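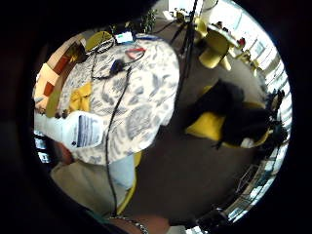
Camisa de folhinhas e papel na mão

25 de junho de 2020

Há meses que tento perceber a garantia da minha chaleira Serrano, e já me dava por satisfeito se percebesse o índice. O manual tem 137 páginas. A chaleira tem um botão.

Comprei-a em dezembro, na loja da Rirenine, porque a antiga demorava uma eternidade e eu tinha decidido ser uma pessoa que bebe chá. Durou 4 meses (a chaleira, o chá foi menos). Telefonei para a assistência e pediram-me o talão, o número de série e a caixa original. A caixa! Quem guarda a caixa? A minha mãe, claro, que tem um sótão cheio de caixas de coisas que já morreram.

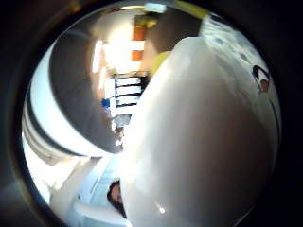

Branco, cinzento e muito brilho

O talão apareceu dentro de um livro, completamente apagado. Papel térmico, uma invenção para que as provas de compra durem um pouco menos do que os produtos. Mandei uma fotografia do retângulo em branco e responderam que estava "pouco legível".

Passaram-me depois para a Drilturberg, que trata das reparações e tem uma música de espera com flauta. Pediram que descrevesse a avaria em até 200 caracteres. Escrevi "não aquece" e o formulário recusou, por ser curto.

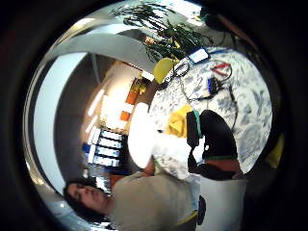
Acrescentei que não aquecia de manhã, nem à tarde, e que ao serão também não. Aceite. Recebi um número de processo tão comprido que o copiei para as costas de um envelope e perdi o envelope.

A transportadora, a Culodwood, ficou de passar entre as oito e as vinte. Fiquei em casa a ouvir o elevador.

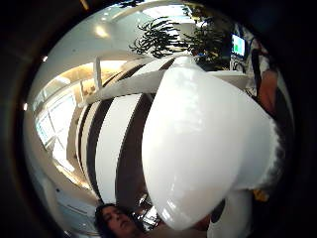
Entretanto fervo água num tacho, como os meus avós, e sai-me o chá igualzinho. Já li mais de 1,000 comentários de gente com o mesmo modelo e a mesma flauta no ouvido. Um senhor resolveu tudo desligando e voltando a ligar. Experimentei, por descargo de consciência, e continuo com o tacho.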